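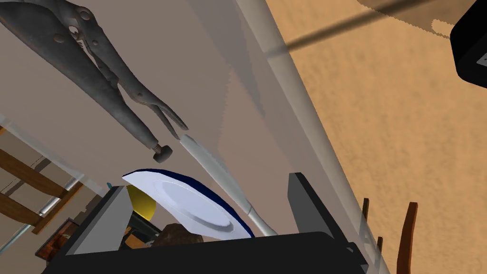
Jornov Robot Practice Office

About us

Jornov is a small office in Urkeck. We write working rules for teams which teach robot arms to handle things on a table: plates, knives, pliers, whatever people leave there. We started with 2 persons and one shared rule book. Today the book has 41 rules and it is free to read for every team.

Each rule is first tried in simulation and after that on a real arm. We ask for 100 trials before a rule goes into the book, and failed trials must be reported together with the good ones. A plate held at a tilt is its own case and has its own rule, also when other objects lie close to the gripper.

Our partners are the Thoroddsen workshop and the training school in Harkilmont. The book is revised every April. Comments from users are welcome during the whole year, and we answer all of them in writing.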